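Begehung Teeküche und Aufenthaltsraum, Flamis, Standort Luik
Checkliste Hygiene / Brandschutz / Allgemeines
Stand Februar, ausgefüllt: Povilas Stankevičius
Beginn 7:40 Uhr

Legende: i.O. = in Ordnung, M = Mangel, n.g. = nicht geprüft. Kommentare immer direkt drunter, bitte nicht wieder auf Extrazettel.

1. Zugang und Fluchtweg

1.1 Tür zum Flur schließt selbsttätig: M
Schließer zieht nicht ganz durch, bleibt auf dem letzten Stück stehen. Keil lag auch wieder drunter. Keil mitgenommen. Wer einen neuen hinlegt, kriegt Post von mir.

1.2 Fluchtweg frei, Mindestbreite 80 cm: i.O.
Gerade so. Getränkekisten stehen an der Wand, dürfen da aber nicht noch mehr werden. Lieferant soll künftig direkt ins Lager stellen.

1.3 Rettungszeichen beleuchtet: i.O.

1.4 Flucht- und Rettungsplan hängt aus, lesbar, aktuell: M
Hängt, ist aber noch die alte Fassung vor dem Umbau. Die Wand zum Kopierraum gibts nicht mehr. Neuer Plan liegt angeblich bei Flirnlow zum Druck. Nachfragen.

2. Brandschutz

2.1 Feuerlöscher vorhanden, Plakette gültig, Siegel heil: i.O.

2.2 Löschdecke: i.O.
Tasche klebt. Abwischen reicht.

2.3 Kaffeemaschine auf feuerfester Unterlage: i.O.

2.4 Toaster nicht unter Hängeschrank: M
Steht schon wieder drunter. War beim letzten mal auch so. Ich hab ihn umgestellt, Krümelfach geleert. Voll bis oben. Vorschlag: Platz auf der Arbeitsplatte mit Klebeband markieren.

2.5 Rauchmelder, Prüftaste: n.g.
Leiter war nicht da. Nachholen.

3. Elektro

3.1 Ortsveränderliche Geräte mit Prüfmarke: M
Wasserkocher ohne Marke. Privat mitgebracht, vermutlich. Rausgenommen, steht bei mir im Büro. Abholen und mit nach Hause nehmen, oder prüfen lassen. Dazwischen gibt es nichts.

3.2 Steckdosenleisten nicht hintereinander gesteckt: M
Drei Leisten in Reihe hinter dem Kühlschrank. Getrennt. Kühlschrank hängt jetzt an der Wanddose, bitte so lassen.

3.3 Kabel ohne Knick und Quetschung: i.O.

3.4 FI-Schalter Prüftaste: i.O.
Um 7:55 ausgelöst, danach Uhr an der Mikrowelle weg. Sorry, hab sie nicht neu gestellt.

4. Kühlung und Lebensmittel

4.1 Kühlschrank, Anzeige max. 7 Grad: i.O.
Anzeige 5 Grad. Tür schließt sauber, Dichtung unten etwas schwarz, wird beim nächsten Putzen mitgemacht.

4.2 Private Lebensmittel mit Name und Datum: M
Wie immer. Unbeschriftete Dosen ins untere Fach gestellt, Zettel dran. Bleibt bis Freigabe durch die Teamleitung, dann Tonne. Den offenen Frischkäse hab ich gleich entsorgt, da gab es nichts mehr zu diskutieren.

4.3 Belegte Brote und Brötchen: M
Anlieferung von Grulard ist in Ordnung, Lieferschein mit Temperatur liegt vor. Problem ist was danach kommt. Platte stand nach der Frühbesprechung noch offen rum, ohne Haube. Regel steht seit letztem Jahr an der Tür: was nicht gegessen wird, kommt zurück in den Kühlschrank, abgedeckt. 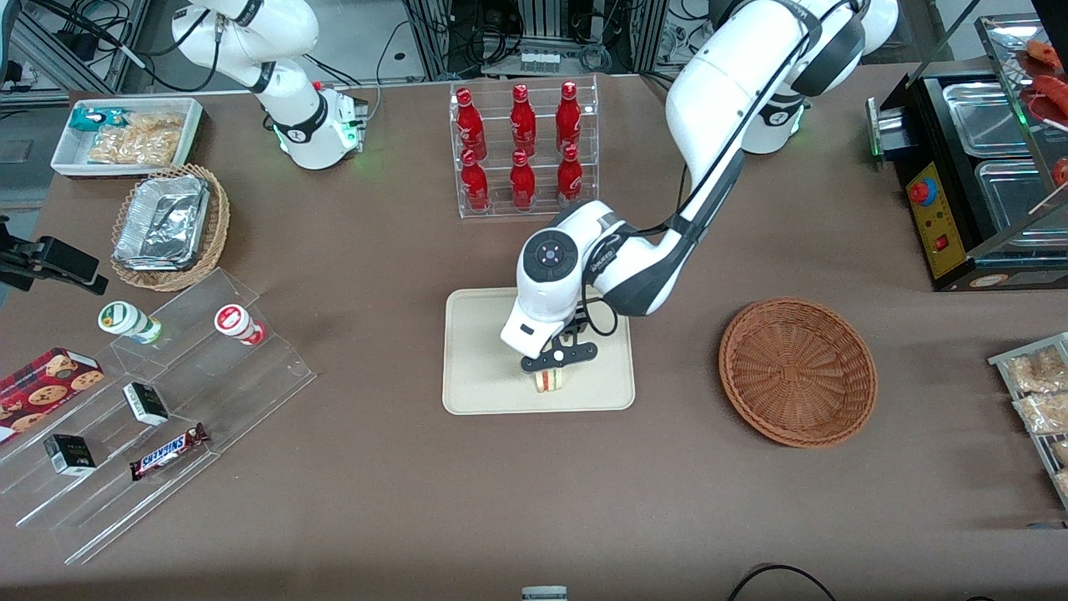

Zange oder Handschuhe benutzen beim Verteilen, liegt beides in der Schublade links neben der Spüle. Handschuhe Größe M sind alle, nur noch L da. Eine Packung zu 100 Stück nachbestellen, besser gleich zwei.

4.4 Rückstellproben: n.g.
Für uns nicht nötig laut Absprache, Punkt bitte aus der Vorlage streichen. Steht da seit Ewigkeiten drin.

4.5 Allergenliste ausgelegt: M
Ordner da, Liste für die neuen Sorten fehlt. Grulard schickt auf Anfrage per Mail. Anfrage geht heute raus.

4.6 Getränke, Haltbarkeit: i.O.
Stichprobe im Lager, alles noch gut. Ältere Flaschen nach vorne sortieren!! Neue Lieferung wird immer einfach davorgestellt.

5. Sauberkeit und Abfall

5.1 Arbeitsflächen: i.O.

5.2 Spüle und Abtropffläche: M
Sieb verstopft. Siphon riecht. Hausmeisterdienst ist informiert, Termin offen.

5.3 Schwämme, Lappen, Geschirrtücher: M
Schwamm weg, sofort getauscht. Wechsel einmal pro Woche, Liste hängt im Schrank, letzter Eintrag ist uralt. Geschirrtücher bei 60 Grad waschen, nicht über der Heizung trocknen und dann weiterbenutzen.

5.4 Handseife und Papierhandtücher: i.O.
Handtuchspender klemmt beim Nachfüllen, Schlüssel zweimal drehen.

5.5 Abfalltrennung, Eimer mit Deckel: M
Bioeimer ohne Deckel. Deckel lag hinter dem Eimer. Aufgesetzt.

5.6 Hinweise auf Schädlinge: i.O.
Nichts gefunden. Köderbox unter der Spüle unberührt.

6. Erste Hilfe

6.1 Verbandkasten vollständig: M
Pflaster fast leer, sonst vollständig. Wer was entnimmt bitte ins Verbandbuch eintragen, auch bei Kleinkram. Schnitt am Brotmesser ist auch ein Unfall.

6.2 Notrufnummern und Ersthelfer ausgehängt: M
Ein Name stimmt nicht mehr, Kollege ist nicht mehr am Standort. Aushang wird neu gemacht, kommt mit dem Rettungsplan zusamen.

6.3 Messer sicher aufbewahrt: i.O.

Offene Punkte, Reihenfolge nach Dringlichkeit

Türschließer einstellen (1.1), Hausmeisterdienst
Rauchmelder prüfen (2.5), ich, sobald Leiter da
Rettungsplan und Ersthelferaushang (1.4, 6.2), Flirnlow / ich
Siphon (5.2), Hausmeisterdienst
Allergenliste (4.5), ich
Handschuhe M, Pflaster, Schwämme bestellen, Einkauf

Nachkontrolle in 3 Wochen, unangekündigt. Toaster schau ich mir vorher schon mal an.

Ende 8:50 Uhr
gez. P. Stankevičius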